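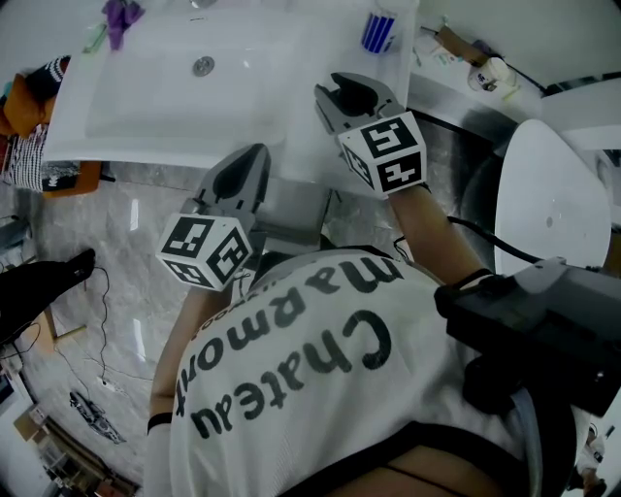 Reading time: 5 minutes

Speaker notes – small bathrooms, and keeping them in order
Pui-shan Mok, Udumthorpe housing evening, 29 Nov 2021

Start once people have sat down. Thank Pao-chu Huang for the room and for printing the handout. Say where the exits are.

Opening

I look after bathrooms in the Yuen building. There are 104 apartments and most of them have one bathroom, with the sink and the toilet side by side and very little counter. Tonight is about the counter and the floor. I'm leaving showers out. If someone asks about showers, tell them I'll stay afterward.

Ask for a show of hands: who cleaned the sink this week? Who moved everything off the counter first? Wait for the second one. It is usually fewer hands.

Part one – the counter

Most of the cleaning time goes into moving things. A white counter and a white basin are easy to wipe. What slows people down is the cup with the toothbrushes, the cloth that was dropped next to it, the little tub with a label, a piece of cardboard from some packaging. Each of those gets lifted, wiped under and put back, or it gets wiped around, and then you have a ring.

What I ask tenants to do:
Keep the cup. Empty it and rinse it when you do the sink.
Hang the cloth up. A cloth left in a heap stays damp and starts to smell.
Packaging goes out the same day.
Anything you haven't used since July goes in a drawer or in the trash.

Pause here. Somebody will say they have no drawer. Answer: a box with a lid under the sink is fine, as long as you can slide it out with one hand.

Part two – the basin

Glazed ceramic doesn't need anything strong. Dish soap and a soft sponge for the bowl, an old toothbrush for the metal ring at the drain. Work from the back edge toward the front, then do the bowl, then the drain last. Rinse. Dry it with a towel if your water is hard, and in Udumthorpe it is hard.

Don't use scouring powder. I had to report six basins at Yuen with the shine gone from the bottom of the bowl, and all six tenants had been using the same powder. It can't be polished back. Replacement means taking the counter out as well, and it took Altell most of a week to get to the first one.

(Pass the two sample tiles along the front row, scratched and unscratched. Get them back this time.)

Part three – the floor

Polished stone shows everything. Water spots, hair, soap. Marble is also the one floor you should not put vinegar on. People like vinegar and they'll argue. Vinegar is an acid and it eats the polish, and the dull patches are permanent. Use warm water and a neutral cleaner. I use the Flulen one, a capful to a bucket, but any neutral cleaner will do.

Pick things up before you mop. Bags, shoes, chargers. Cords should not lie across a bathroom floor at all. Unplug them, coil them, take them into the other room. I'll repeat this at the end.

Polished stone is slippery when it's wet, so mop toward the door and stay out until it's dry. With children in the home, put a chair across the doorway.

Part four – how long it takes

The routine on the handout has 5 steps: clear, wipe, basin, toilet, floor. Toilet gets its own cloth, a different color. At home I do the whole thing before breakfast. The first time will be slower if the counter is full.

Skip the supply costs if we're past the half hour. If not: the starter kit came to less than 100 dollars for a whole floor of the building, split between the apartments.

Close

Cords off the floor. No powder, no vinegar. Handouts are by the door, Pao-chu has the sign-up sheet for the spring visit.

Questions.

We use cookies to remember your settings. Accept / Manage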